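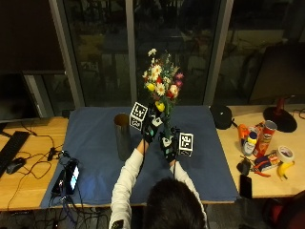 3.2 Holding the bunch, choosing the vessel

I went into this part of the study thinking the vase would do most of the work. You pick a tall one or a round one, the stems go in, and the shape of the arrangement more or less follows. After watching 20 people build 88 arrangements from artificial flowers, I've changed my mind. Most of what mattered happened in the hands, well before a stem got near an opening.

Almost everyone built the bunch standing up, with one hand high on the stems and the other lower down – a hold that Ward Coppens, who has done far more of this than I have, calls the two-story grip. The upper hand sets how wide the heads spread. The lower hand keeps the ends level, or tries to. Artificial stems are forgiving here (they don't bruise, and you can bend one back if you hate it), so people fiddled for a lot longer than I'd planned for when I wrote the schedule in September.

Roses were the troublemakers. A big bloom pulls the eye, and our participants kept moving theirs: up, down, out to the side, back again. Daisies mostly stayed wherever they first landed. I had coded small filler flowers as background, and Veerle Van Beek talked me out of it when we went over the notes together. She was right. Several people finished by pushing one little tuft up above everything else, and then they stopped, quite pleased with themselves.

Then there's the vessel. With a tall, dark cylinder you can't see the stems once they're in, and people treated it that way. They dropped the bunch in, gave it a turn and spent their remaining time on the top half. Clear vessels got a different kind of attention. People bent down to check the inside, turned the vessel, and sometimes pulled everything out to untangle crossed stems.

I should add that clear doesn't always mean easy to see into. In poor light, the inside of a round vessel can be very hard to read (Figure 2), and a bright patch along the wall tells you little about what's in there.
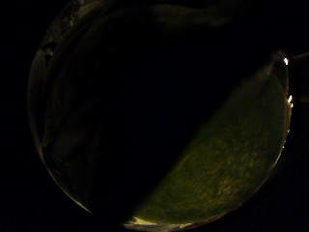 Figure 2. A round, transparent vessel seen from very close in near darkness, with a greenish lit area at the lower right.

For scoring, Roel Michiels and I rated the top and the lower half of each arrangement separately. We disagreed plenty on the lower halves – mostly over whether crossed stems count as messy or just relaxed – and I come back to that in Section 4.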